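The Visitor Book at the Town Hall

I came to this country as an adult, and I learned the word "lobbyist" from television. In the films it is always a man with a good coat who waits in a corridor in the capital. It took me some years to understand that most lobbying happens much closer to my house, in buildings where the corridor has a vending machine and the coat is quite ordinary.

I live in Etcombe. Last August our council voted to give a contract for parking meters and traffic sensors to a company called Flemari. I have nothing against Flemari. Their meters work, and I paid one this morning without trouble. My complaint is about how we learned who spoke for them. A consulting firm, Greenberg, was paid to meet with council members before the vote. The payment was legal. The meetings were legal too. But the first public paper that mentions them appeared 129 days after the vote, on page 16 of an attachment to the minutes of a different meeting.

I read that page two times, because I thought my English was failing me. It said that "informational conversations" took place. It did not say with which members, or how often, or what was informed.

Our local rule asks a person to register as a lobbyist only if he is paid more than 700 dollars by one client in one quarter, and only if he asks for a specific vote. If he just explains the product and never says the word "vote," he is an educator. I think every reader can see what a clever person will do with such a rule. He will educate.
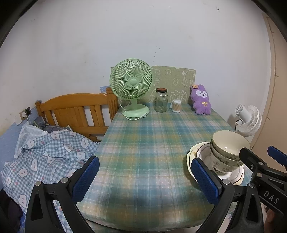 People who defend the present system tell me that small towns need outside experts. Council members here have other jobs. They cannot read every technical document about sensors, and somebody must explain it to them. I accept this. I would even say that a paid expert is often more useful than an unpaid one, as he comes prepared. My question is only why the explanation must be private. If Greenberg's people can teach a council member in an office, they can write in a book that they were there.

The town of Stenley, which is smaller than ours, has such a book. It is a real one, with paper pages, and it lies at the front desk of the town hall. Anyone who is paid to speak with an elected person writes the date, the client and the subject, and each Friday a clerk puts a scan of the page on the town website. I went there to look at it. The handwriting was terrible, but I could understand in a few minutes who wanted what from the town.

I hear also the argument about cost. A full electronic register is expensive, they say, and maybe it is. Stenley spent money on a book and on the time of the clerk. I do not believe that Etcombe, which found the funds for new chairs in the council chamber, cannot find them for a book.

A more serious objection is that honest people will be afraid. A shop owner who wants to speak about the sidewalk in front of his door should not feel like a suspect - I agree with that fully. So the rule should touch only those who are paid by somebody else to speak. The shop owner speaks for himself and signs nothing. The consultant signs. The line is not difficult to draw, and Stenley drew it in one paragraph.

In the country where I grew up, we did not expect to know such things. You saw that a road was built, or not built, and you made guesses about whose cousin was involved. The guesses were often worse than the truth. I think something similar begins to happen here. My neighbors are now sure that the Flemari contract was bought, and I have seen no proof of it at all. But I also cannot show them anything to calm them down, and the council cannot either.

The council will take up the ethics rules again this spring. There are 2 changes I would ask for: remove the 700 dollar limit, and count any paid conversation, whatever name it has. Both are short enough to read aloud at a meeting. I intend to be there and do it, if they give me the microphone.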